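How I Clean Grout Without Wrecking My Knees

I put off doing our kitchen floor for ages, then finally gave in last February when my neighbor Poonam came over and asked if the lines had always been that color. They had not! So I tried a few things, and this is the way I've stuck with.

You'll need baking soda, dish soap, warm water, a stiff nylon brush and an old towel to kneel on. Skip the wire brush – I chewed up a whole line by the back door with mine.

Sweep first, and then sweep again. Mix the baking soda with a little water and a squirt of soap until it's like toothpaste. Spread it along the lines with your finger, but only do 6 or so tiles' worth at a time or it dries on you. Leave it for nine minutes (I make coffee).
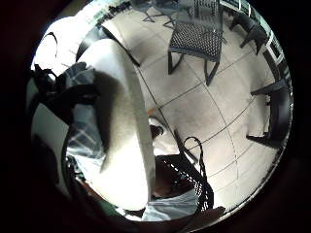
Now scrub in short strokes, wipe up the gunk with a wet rag and rinse with clean water. Change the water a lot, way more than you think. If a spot is still gray after it dries, go over it once more the next day – mine by the stove took two rounds.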